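Chapter 7
Orphaned Young: Intake, Rearing, and Release

Most of the animals that reach a wildlife center in spring are not injured. They are young, they are alone, and someone has picked them up. The first job of the person at the intake desk is to find out whether the animal is an orphan at all.

Fawns, young hares, and fledgling birds are often left by themselves for hours while the parent feeds elsewhere. Of the 3062 mammals and birds logged at the Huscombe center over the period used in this chapter, 161 were fawns. Staff sent 94 of those fawns back to the place where they were found, most of them the same day. The rest had a known dead mother, a wound, or signs of going without milk, such as curled ears and sunken eyes.

Section 7.1 deals with the questions to ask the finder. Where exactly was the animal? Was it calling? Has it been fed, and with what? Cow's milk causes scours in many species, and an animal that has been given it needs fluids before anything else. Write the answers on the intake card in the finder's own words.
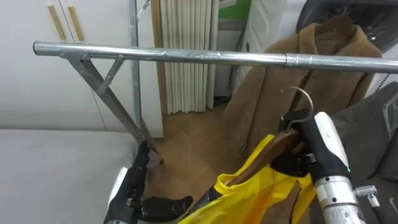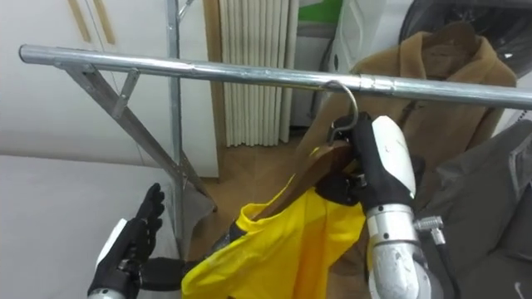
Benedicta Annan

Section 7.2 covers warming and fluids. A chilled animal cannot digest a meal. Bring the body temperature up slowly, then give fluids by mouth or under the skin, and only then offer formula. Students tend to rush this step when the animal is crying. The Adjei chart at the back of the book lists normal temperatures by species and age, and you should have it open while you read.

Section 7.3 is about formula and weight records. Weigh each animal at the same time every morning, before the first feeding, and use the same scale. Animals under 1000 grams go on the small scale, which reads to the gram. A young squirrel that stays at one weight for two days is in trouble even if it looks bright.

Sections 7.4 and 7.5 take up housing and contact with people. Young animals raised alone will attach themselves to whoever feeds them, and a tame deer does badly in the wild. House orphans with others of their kind as early as quarantine allows. Keep talking to a minimum in the nursery. Dogs and cats stay out of the building.

The last section follows two release groups, the raccoons at Skakine and the barn owls at Getemico, from the outdoor pens through the end of August. The two sites handled supplemental feeding differently, and the review questions ask you to compare them.

Terms to know before you start: precocial, altricial, imprinting, scours, soft release, hacking.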